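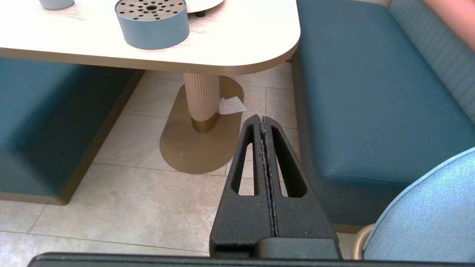 객석 정리 자동화는 음식점, 구내식당, 카페테리아의 손님 자리에서 이루어지는 치우기, 닦기, 채우기 작업의 일부를 로봇 팔이나 이동형 로봇에 맡기는 일을 가리킨다. 주방 자동화나 서빙 로봇과 함께 묶이는 경우가 많지만 작업의 성격은 상당히 다르다. 서빙 로봇은 정해진 통로를 오가며 쟁반을 나르는 반면, 객석 정리에서는 물건의 위치와 모양이 손님마다 달라진다. 식탁 기둥에 바싹 붙어 바닥에 떨어진 구겨진 종이 냅킨 한 장도 사람에게는 허리를 한 번 굽히면 되는 일이지만, 두 손가락 그리퍼로 집으려면 양쪽 긴 의자 사이로 접근하면서 기둥과 금속 받침을 피해야 한다. 공급 업체의 소개 자료는 이런 작업을 흔히 '단순 반복 업무'로 분류하는데, 이 분류가 맞는지에 대해서는 이견이 있다.

작업 범위
업계에서 객석 정리로 부르는 일은 대체로 바닥과 좌석의 쓰레기 수거, 식기 회수, 식탁 닦기, 셀프 급수대와 음료대 관리로 나뉜다. 이 가운데 식기 회수는 규격이 통일된 식기를 쓰는 구내식당에서 비교적 일찍 시도되었다. 젖은 휴지, 비닐 포장, 반쯤 남은 음료처럼 모양이 일정하지 않거나 쏟아질 수 있는 물건은 여전히 직원이 처리하는 사업장이 많다. 손님이 두고 간 물건인지 버린 물건인지 가리는 판단도 마찬가지이다.

도입 사례
급식 운영사 그라멜(Gramell)은 3월에 좌석 80석 규모의 구내식당 한 곳에서 베르크홀름(Werkholm)의 로봇 팔과 기딕스(Gidix)의 관제 소프트웨어를 함께 시험하였다. 운영사는 시험 기간의 정리 작업 2000건을 집계하여 '성공적인 자동화'로 발표하였다. 그러나 이 집계에는 직원이 중간에 물건을 고쳐 놓아 준 경우도 완료로 포함되어 있었고, 몇 건이 그에 해당하는지는 공개되지 않았다. 비교 대상이 될 도입 전 작업 시간 역시 제시되지 않았다.

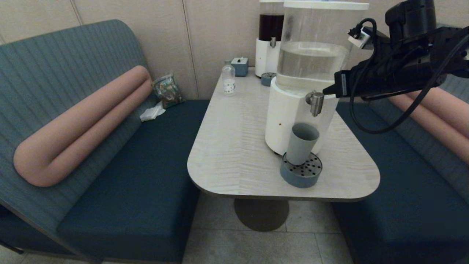
급수대 꼭지 쪽을 향한 로봇 팔의 그리퍼. 꼭지 아래 물받이 위에 컵이 놓여 있다.

급수대와 음료대
급수대 관리는 자동화에 적합한 작업으로 자주 꼽힌다. 기기의 위치가 고정되어 있고 컵을 놓는 자리도 정해져 있기 때문이다. 다만 팔을 설치한 자리에는 케이블과 동작 반경이 따라오므로, 손님이 직접 물을 따르던 공간을 그대로 쓸 수 있는지는 매장 구조에 달려 있다. 물통을 채우고 꼭지와 물받이를 씻는 일은 컵을 다루는 일과 별개의 작업인데, 홍보 자료에서는 둘을 구분하지 않고 '급수대 자동화'로 적는 경우가 있다.

직원에게 미치는 변화
라바냐 크리슈난(Lavanya Krishnan)은 객석 직원 31명을 면담한 조사에서 업무량이 줄었다는 응답보다 업무의 종류가 바뀌었다는 응답이 많았다고 보고하였다. 응답자들은 멈춘 로봇을 다시 켜는 일, 그리퍼에 낀 먼지와 섬유를 떼는 일, 로봇이 인식하기 쉽도록 식탁 위를 미리 정돈하는 일을 새 업무로 들었다. 이 가운데 직무 기술서에 올라 있던 것은 재가동뿐이었다. 한 응답자는 "치우는 사람은 그대로인데 치우기 전에 치우는 일이 생겼다"고 말하였다.

허리를 굽히는 동작이 줄었다는 평가도 있었다. 특히 긴 의자가 마주 놓인 자리에서는 식탁 밑을 살피는 부담이 크다는 데 응답자 대부분이 동의하였다. 하지만 같은 자리가 로봇이 가장 자주 멈추는 곳이기도 하여, 부담이 실제로 덜어졌는지는 근무조에 따라 답이 갈렸다.

교육 문제도 지적된다. 그라멜의 시험에서 직원 교육은 14분짜리 영상 한 편으로 이루어졌으며, 영업 중 비상 정지와 손님 응대가 겹치는 상황은 다루지 않았다. 운영사는 이후 안내문을 보완하였다고 밝혔으나 개정본의 내용은 확인되지 않는다.

평가와 논쟁
찬성 측은 구인난과 야간 근무 부담을 도입 근거로 든다. 컨설팅 업체 아차리아(Acharya)는 1월 4일자 보고서에서 객석 정리 인력의 재배치가 가능하다고 보았으나, 재배치된 직원이 맡을 자리와 임금 조건은 언급하지 않았다. 이 보고서의 계산에는 유지 보수 비용이 들어 있지만 직원이 로봇을 기다리거나 도와주는 시간은 빠져 있다.

비판 측은 시험 대부분이 손님이 적은 시간대에 진행된다는 점을 문제로 삼는다. 점심 피크에 식탁 한 자리가 비는 시간은 짧고, 이때 정리가 늦어지면 결국 직원이 손으로 마무리하게 된다. 개입 횟수와 대기 시간을 함께 공개하자는 제안이 나와 있으나 이를 따르는 공급 업체는 아직 드물다.

같이 보기
서빙 로봇
셀프서비스
직무 재설계
로봇 그리퍼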